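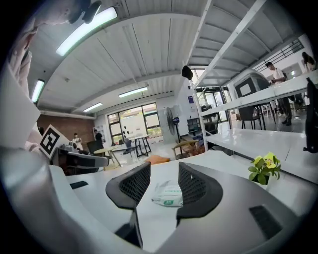 Hand-held gripper over table 2, marker card held at left.

Hand-held gripper, station check with comments
Site: Purkulmont, Tomirwood bench
Checked by: Lotte Coppens
Reviewed by: Thijs Verbeke
Day: Wednesday, before the first run

1. Finger pads seated in both fingers, no tears in the mesh
OK. Left pad was replaced in May. Next check after 72 hours of use.

2. Fingers open and close without rubbing
OK on 5 slow cycles. Slight click on the last one – listen for it next time.

3. Housing screws tight
Fixed. 2 screws on the underside took a quarter turn. Do not use the long key from the Van Hecke set, it rounds the heads.

4. Housing free of cracks
OK. Old scratch near the trigger, same length as before.

5. Marker card flat and clean, black square not scuffed
OK. Wipe with a dry cloth only. Hold it by the white border so the whole square can be read.

6. Marker read at the start of the run
Failed once, passed on the second try. The card was tilted too far. Thijs wants this logged every time, including when the retry passes.

7. Table does not rock
OK.

8. Test items on the table match the run sheet
Packet and potted plant present. Keep the plant to the right of the packet. The pot tips easily if a finger catches the rim.

9. Cables clear of the walkway
Not OK. One lead was lying across the floor by the shelving. Moved and taped. Needs a proper clip.

10. People nearby know a run is starting
OK. Told everyone in the room.

11. Spare pads in the drawer
4 left. Order more from Grolum when there are 2.

Open items: cable clip (Lotte), click in the fingers (Thijs). The station can be used while these are open – stop if the click gets louder or a finger sticks.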